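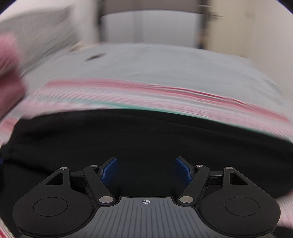

I've been collecting demos for a cloth-folding policy and I can't decide how fussy to be about motion blur. My set is up to 2,617 short episodes now, all done by hand with the gripper, all on a bed, mostly dark clothes. When I scrub through them, a lot of the approach looks like this one: fingers open, the striped blanket smeared into streaks, and the black fabric a big dark patch with hardly any detail in it. The blue pads stay pretty readable the whole time, so at least the model can tell where the fingers are. But I trained a first version (I call it Drandora, don't ask) and it hovers over dark clothes like it's scared of them. Light towels are fine! Do I throw out the blurry stuff, slow down and redo it, or is this a lighting thing? I have one lamp and not a lot of free evenings, so I'd love to hear what worked for other people before I redo a whole month of folding. I've got until the end of February.

– kartha_folds

### Mohit Awasthi

Don't throw them out yet. I did that on my own laundry set last year and regretted it, my policy got worse on fast approaches and I had to go dig the files out of a backup drive.

Blur in the background while you're moving in is normal, and your robot's camera is going to see some of it too if it moves at anything like your speed. What I'd worry about is blur at the moment you close the fingers. Here's what I'd do, in this order:

1. Pull 100 episodes at random and only look at the second before the grasp. If you can't make out an edge or a fold in most of them, you've got a real problem.
2. Turn up the light and shorten the exposure if your camera lets you. One lamp is not enough for black knit. I bounce two off the ceiling.
3. Record 50 new ones where you go in at your usual speed but slow way down for the last few inches, and aim for something with texture. The ribbed cuff is a good place to go in, the gathers show up even on black and there's a clear edge against the blanket.
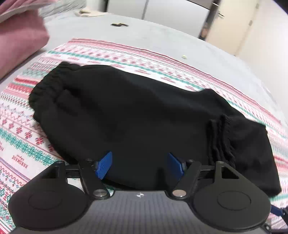
4. Retrain with the new ones mixed in with the old ones and try it on the same dark clothes. Keep everything else the same or you won't know what helped.

Also, change the blanket sometimes. If every episode has the same zigzags in it, the model may be leaning on the pattern to work out where it is – mine did, and it got lost the first time I put down a plain sheet.

### Claltau

just add more data, worked for me. blur is basically free augmentation

### Chandrasekhar Annamalai

I agree with Mohit on most of it, though I'd go check your exposure before recording a single new thing. My camera was set to auto, and every time a dark shirt filled the view it pushed the exposure up and the blur got much worse. I locked it and the hovering mostly went away, with only 70 new episodes added.

I wouldn't go with "just add more" here. If the shirts are a flat dark blob in the old ones they'll be a flat dark blob in the new ones too.

One other thing, do you keep the episodes where you missed the grab and went back in? I used to delete those and I wish I hadn't. Keep them in their own folder at least, you can decide later.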